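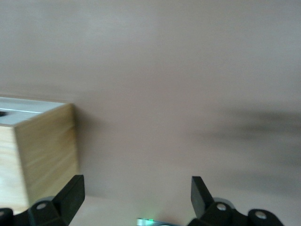 *Wrist camera view from a Husten collection session, with the gripper open and a wooden block at left.*

**Prasa opens Husten manipulation recordings to outside labs**

MOSMONT, December. Prasa will release the first part of Husten, a set of recorded robot arm sessions meant for training systems that learn by example. The release holds 1,077 recordings of tabletop tasks. Another 535 are being checked and will be added later.

Operators guide the arms by hand controls through each task. Cameras at the wrist and on the surrounding frame record the work, and joint positions are saved with the video. Failed attempts stay in the set and are labeled as failures.

"We kept the missed grasps in from the start," said Rungnapa Boonchu, who leads data collection at Prasa. "Our early models had only seen clean runs and did badly when a part slipped."
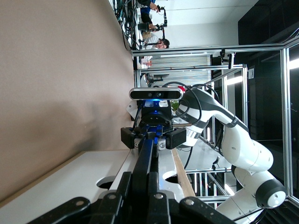 *A white robot arm at the Husten work area, with a depth camera mounted above its gripper.*

Guerreiro, the company's software partner, wrote the tool used to review and label sessions. It will ship with the data. A smaller download of 148 recordings is planned for teams that want to test their loading code first.

Labs can request access through the Prasa office in Mosmont. Requests are answered within five working days.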